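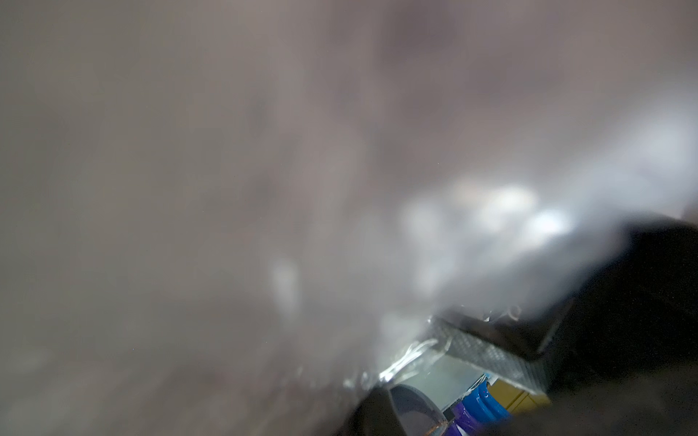
Grey-brown blur with a pale bluish-white glare.

Pesorcombe Colour Names
Updated 2/17/24

A plain text list of 800 everyday colour names collected from paint cards, knitting patterns and seed catalogues. Spelling is Australian throughout (grey, not gray).

Fields
name, family, source, notes

Files
colours.csv: the full list
families.csv: the 6 colour families
sample.csv: the first 100 rows, for testing

Known problems
More than 5 names appear under two families. "Taupe" is filed under brown in one source and grey in another, and both rows have been kept. Empty notes are left blank. The Badora paint cards still need a second proofread.

Licence
Free to use with credit to Pesorcombe.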